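Préparer le budget d'un poste de tri à deux bras : questions fréquentes

Mise à jour : 19 mars 2022

Ces réponses s'adressent aux ateliers de démontage et de câblage qui préparent une demande d'achat auprès de Vandix. Elles portent sur le poste à deux bras installé dans notre salle d'essai de Lodemmont.

Que comprend le prix de base ?

Les deux bras, les deux pinces, les caméras, la table, l'armoire de commande et la mise en service sur votre site. Les bacs et les plateaux n'en font pas partie. Beaucoup de clients en possèdent déjà et préfèrent les garder.

Le prix de base ne couvre pas non plus le raccordement électrique ni l'enceinte de protection, si votre analyse de risques en impose une.

Faut-il prévoir des doigts de pince spéciaux pour les fils ?

Cela dépend des pièces. Les doigts fournis en série conviennent à des faisceaux courts, du type deux conducteurs isolés tenus ensemble. Pour des brins isolés très fins ou des gaines glissantes, comptez un jeu de doigts supplémentaire par bras.
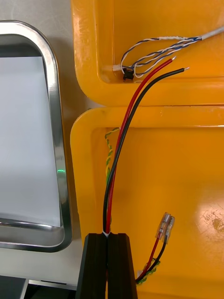

Les doigts sont des consommables. Inscrivez-les sur la ligne d'entretien, pas sur celle de l'investissement, et demandez un jeu de rechange dès la première commande. Le délai de réapprovisionnement est de 28 jours.

Un seul bras ne suffirait-il pas ?

Pour déplacer des pièces rigides d'un plateau vers un bac, souvent oui. Le second bras se justifie quand une pièce souple reste attachée à une autre - une carte avec son faisceau, par exemple - et qu'il faut tenir l'une pendant qu'on dégage l'autre. Si ces cas sont rares chez vous, demandez le devis à un bras. La table est la même et le second bras peut être ajouté plus tard, avec une journée d'arrêt à prévoir.

Quelle place faut-il réserver ?

La table, plus un dégagement sur tout le pourtour pour la maintenance. Les bacs doivent rester dans la zone de travail des bras, donc au plus près du plateau. C'est ce qui limite le nombre de catégories de tri, bien avant la vitesse des bras. 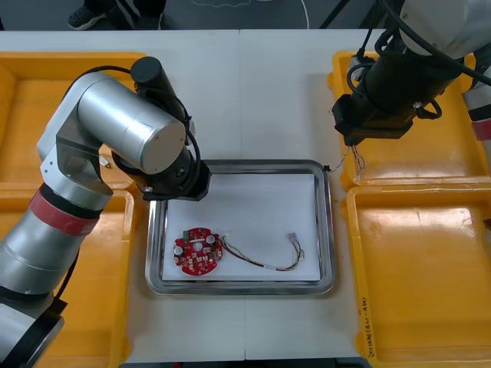
Plateau central en inox avec une carte rouge et son faisceau, bacs jaunes de part et d'autre.

Peut-on utiliser nos propres bacs ?

Oui, à condition qu'ils soient tous du même modèle et qu'ils ne bougent pas sur la table. Envoyez-nous 2 exemplaires avant la commande. Les bacs Dotby à fond plat ont déjà été contrôlés et ne demandent pas d'essai préalable.

Combien de temps dure la préparation ?

Il faut 56 jours entre la commande ferme et la livraison, puis 5 jours sur site. Les commandes passées en juillet sont traitées à la reprise de septembre.

Comment chiffrer les essais sur nos pièces ?

L'essai de faisabilité est facturé à part et déduit de la commande si vous la confirmez. Envoyez des pièces réelles, y compris les plus difficiles. Les paires torsadées dont les brins s'écartent, les boucles et les extrémités dénudées comptent davantage dans le résultat que les connecteurs.

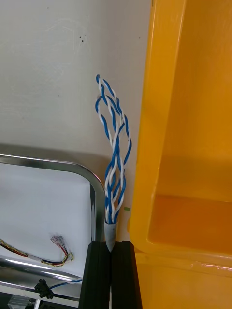
Paires torsadées bleu et blanc entre le plateau et un bac jaune ; à gauche, un petit faisceau à cosses.

Quels frais oublie-t-on le plus souvent ?

Le temps de vos opérateurs. Pendant la mise en service, une personne qui connaît les pièces doit être disponible à plein temps. Viennent ensuite l'éclairage - le plateau en inox renvoie des reflets et il faut parfois revoir les luminaires - et le transport des pièces d'essai.

Location ou achat ?

Les deux sont possibles. La location passe par notre partenaire Bañuelos, qui établit son propre contrat. L'entretien y est inclus, les doigts de pince non.

Qui assure la maintenance ensuite ?

Vos équipes pour le nettoyage et le changement des doigts, nos techniciens pour le reste. Le contrat annuel est facultatif et peut être souscrit après la livraison, sans supplément.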